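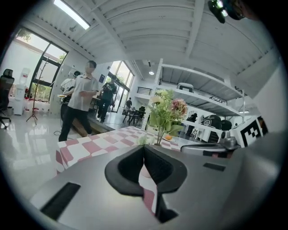 The smell of the cloth was the first thing a customer in Gellden asked us to write on this page: it has none, she says, after the first wash, and she wishes somebody had told her before she left it two days on the balcony. So we write it now. A new Bresex cotton tablecloth has a light smell of starch when you open the bag. Wash it once at 100 °F and it is gone.

Bresex Checkered Tablecloth, heavy cotton

The Bresex is our everyday tablecloth for kitchens, canteens and small cafés. It is woven at the Hirvonen mill from yarn which is dyed before the weaving, so the checks look the same on both sides. When one side has a stain that does not want to leave, you can turn the cloth and continue to use it.

The weight is 258 grams per square meter. This is heavier than most picnic cloths, and you will notice it when you carry six of them to the laundry. The advantage is that the cloth stays on the table when a window is open, and that it needs little ironing if you hang it straight.

Sizes

Square, 37 x 37 inches, for café tables
Rectangular, 55 x 78 inches, for four to six persons
Rectangular, 55 x 98 inches, for six to eight persons
By the meter, from the roll, not hemmed

Please measure your table and add the overhang two times, one for each side. Many customers add it only one time and then the cloth is too short. For daily use we recommend a short overhang – a long one is beautiful, but it lies on the knees of the guests and chairs get caught in it.
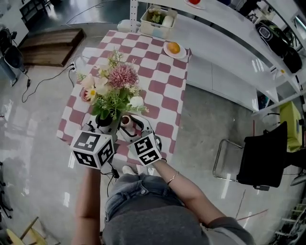

For round tables we do not keep a ready size at this moment. The workshop can cut and hem one from the roll, and this takes nine working days. Send us the diameter of the table and the overhang you want, and we answer with a price. A cut cloth cannot be returned.

Washing

Wash before the first use. The cotton shrinks up to three percent in length, and the sizes above are given before washing. Later you can wash at 140 °F with normal detergent, but without bleach. Dark colors should be washed alone the first two times. Iron while the cloth is still a little damp, with the steam on.

Candle wax: let it become hard, take off what you can with a spoon, then iron through kitchen paper. For red wine use cold water first. Hot water makes it worse.

Orders for restaurants

From 2,000 meters we weave in your own color and check size. The sample is made on the Brorer loom and costs nothing if you order afterwards. The mill is closed in June for maintenance of the looms, so custom orders that come in late spring are delivered after the summer. Stock sizes are sent as usual during this time.

Prices valid from April 2021, tax not included.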